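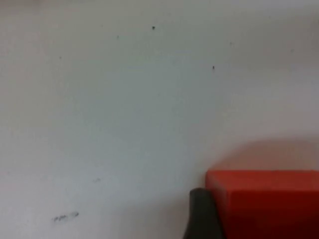
Edith Usuga wrote:

> Has anyone on the list managed to get the Nasomia squash to set fruit
> in a short season? I put in 14 plants last year and got lovely big
> leaves and plenty of flowers and then hardly anything to eat. My
> neighbor says I should be pollinating by hand but I don't know where
> to start, and I hate to waste the seed. We're up near Drevulberg, so
> frost comes early.

Dear Edith, and hello everybody else,

I was so glad to see your note come through, because I went through the very same thing my first two summers with Nasomia and nearly gave up on it (I'm stubborn, as some of you know, so I didn't). It's a slow squash. The packet I got from Virk said 139 days and I believe every one of them, so up where you are I would start the seed indoors in April and not wait for the soil to warm up. Use a good deep pot, as they sulk terribly if you disturb the roots.

Your neighbor is right about the hand pollinating, and it's much easier than it sounds! Go out early, before 8 if you can stand it, while the flowers are wide open. The male ones are on a long thin stem, and the female ones have what looks like a tiny squash right behind the petals. Pick a male, peel the petals back, and dab it gently on the middle of the female. That's the whole business. I do it in my bathrobe with my coffee in the other hand.

If you were seeing lots of flowers and no little squash behind any of them, those were all males, and then you only needed more patience. Mine put out nothing but males for 17 days last summer and I was out there scolding them every morning. Do go easy on the fertilizer too. Big leaves and no fruit makes me think of too much nitrogen, and I did that one year with chicken manure from my sister-in-law's place. You never saw such leaves.

Once you have two or three fruits going on a vine, pinch off the tip. It feels mean but I got 21 good ones that way, and they kept in the back bedroom until well after the holidays. They make a wonderful soup. I use the Brodo stock cubes and a bit of nutmeg, and I'm happy to type up the recipe if anyone would like it.

I also have spare seed from last fall, Edith, so please don't fret over wasting yours. Send me your mailing address off list and I'll put some in an envelope for you.

Warmly,
Joan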